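Student Course Project: Sorting Household Waste with Hand-Held Grippers
By Hajnalka Vass
Thursday, September 25, 2025

4.2 Collection of Demonstrations 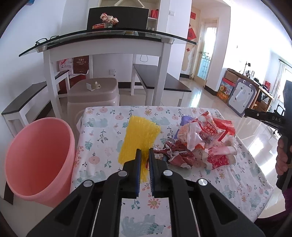 Figure 6. Waste-sorting task with two hand-held grippers, a sheet of yellow bubble wrap and a pink bucket.

The Stikeo project was carried out by students in the second-year automation course at the Skorano campus. Each team was asked to record demonstrations of one household task and to train a simple control policy on the results. The team discussed in this section chose the clearing of packaging waste from a table.

Soft packaging was selected after a trial in May, in which rigid blocks proved too easy to grasp to separate one policy from another. Bubble wrap and crumpled wrappers change shape under the jaws and offer no fixed grasp point. The task therefore places more weight on the approach angle than on closing force. In Figure 6, the jaws of the nearer gripper are slightly open around the lower edge of the sheet, and the remaining waste lies in a heap to its right.

The team set a target of 1,000 demonstrations, with a further 200 held back for testing. Operators worked in pairs and changed places at fixed intervals – a rule adopted from the Muriithi course handbook. A printed tablecloth was kept in use for part of the collection so that the policy would not depend on a plain background. Recordings in which an item fell to the floor were retained and labeled separately.

Last updated: September 2025

Related items
Flodirden Student Robotics Competition: Rules for Entry
Stikeo Project: Notes on Gripper Calibration
Skorano Course Reports, Automation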